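Offene Werkstatt bei Nornov: der Zweiarm-Stand im Test

Kurz vorweg, weil schon drei Leute gefragt haben: ja, hinfahren lohnt sich. Dienstag, Halle in Tunstall, Einlass ab 16 Uhr, Parken eine Katastrophe. Vorne Kaffee und Prospekte, hinten die Vorführung. Gezeigt wurde das Zweiarm-System mit der Steuerung von Dolta, Aufgabe: Spielzeugessen umräumen, drei Teller, ein Schneidebrett. Klingt nach Kindergarten, ist aber ein guter Test. Runde Sachen, krumme Sachen, ein flacher Keil.
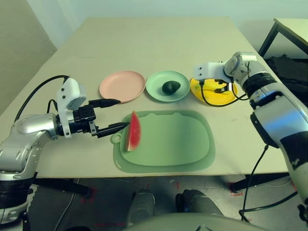
Funmilayo Bassey hat moderiert und Fragen zugelassen, auch die unbequemen. Zum Tempo zum Beispiel. Langsam ist das Ding nämlich, keine Frage. Wer Industriearme gewohnt ist, wird kribbelig. Dafür laufen die Bewegungen ruhig, kein Zittern beim Anfahren, und man kann recht nah ran, ohne dass einem mulmig wird. Lautstärke: angenehm, Unterhaltung daneben problemlos.

Was mir nicht gefällt – die Kabel. Laufen außen in großen Schlaufen über den Arm zum Greifer. Für den Messestand ok, im Dauerbetrieb würd ich das nicht wollen. Derek Lightfoot von der Technik meinte, eine Innenführung sei geplant. Termin? Schulterzucken.
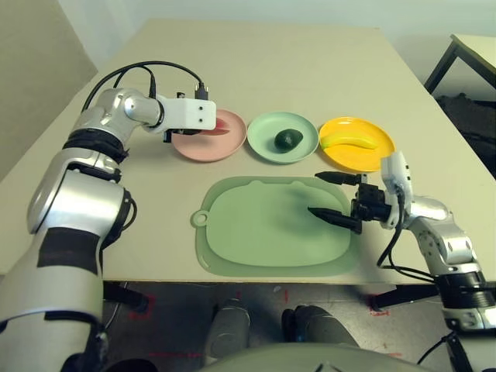
Avocado auf Grün, Banane auf Gelb, rechter Greifer offen.

Die Greifer selbst: zwei Finger, schwarz, schlicht. Find ich gut, weniger was kaputtgeht. Ein Satz Ersatzfinger soll 60 Euro kosten, Wechsel laut Derek in 7 Minuten. Selber probieren durfte ichs leider nicht. Das Einsteigerpaket mit einem Greifer und Software liegt bei 3248 Euro, Arm extra. Happig für ne Schulwerkstatt, für ein kleines Labor wohl machbar. Die Schulung (ein Tag, 355 Euro) hätte man ruhig mit reinpacken könnnen.

Doku gibts als Heft zum Mitnehmen. Englisch, dünn, das Kapitel zur Kalibrierung aber brauchbar.
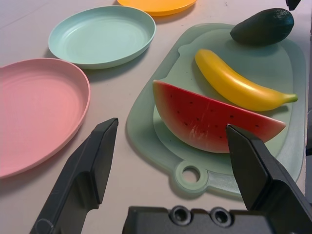
Kann man ohne Anmeldung zur Vorführung?
Für die Halle reicht einfach hingehen, nur für die Fragerunde danach führt Evie Horrocks am Eingang eine Liste, und die ist schnell voll.

Wertung: vier von fünf. Abzug für Kabel und Preispolitik. Nächster Termin im Februar, dann wohl auch mit dem Wagen von Trurnik. Jacke mitnehmen, hinten ziehts.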